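Subject: Re: [clurton-parents] Bottles with handles, bits going missing
From: Sunita Iwasaki
Monday, 9.40 pm

Shahram Pakzad wrote:
> Has anyone got a system for the bottles with handles? We moved on to
> them in March and she loves holding her own, but every one comes to
> bits for washing and I spend my evenings hunting for the collar.
> Last night I found it in the cutlery drawer. Also one of ours drips
> from under the ring however hard I screw it down. Do I bin it?

Oh Shahram, don't bin it yet! I've become a complete bore on this subject and am delighted somebody finally asked.

The tray changed everything for us. Any old tray with a lip will do (ours is off the bottom of a plant pot stand, well scrubbed). Everything gets taken apart over it and put back together over it, and nothing goes near the draining board in between. The small rings can't roll behind the kettle and you can see straight away if you're a piece short. I lay the big bits down first, bodies on their sides, then the handles and collars where I can reach them.

Second thing, and I love this one: keep one bottle made up and standing next to the tray while you do the others. I'm hopeless at remembering which way round the handle sits at half past nine at night, and a finished one to copy saves so much muttering.

Now your drip. With ours it was nearly always the teat not pulled through properly. Pull it up through the collar until the rim sits flat all the way round, and do that before the collar goes anywhere near the bottle. Then handle over the neck, collar on, and turn it gently. If it feels gritty or goes on at a slant, take it off and start again. Forcing it makes the leak worse, I've found. Fill it with cold water, tip it over the sink and give it a minute.

Pink collars and pink handles, clear everything else, in pieces on a black tray with a finished one standing beside it:

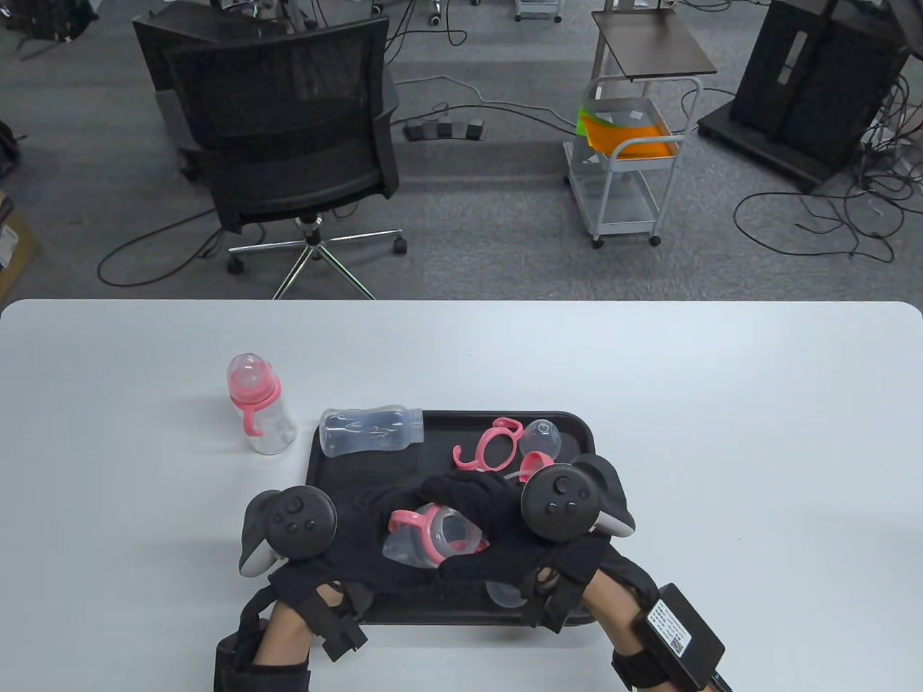
Shahram says he tried the cold water test straight after his tea and the drip has gone, but he'd like to know whether people boil the handles along with the rest or just give them a hot soapy wash.

We do whatever the leaflet says for each make, so do dig yours out, Shahram, they really aren't all the same. And very pleased about the drip!

I've a spare tray if anyone wants it. I can bring it to the Clurton hall on Monday, along with the bottle brush I promised somebody and then forgot.

Sunita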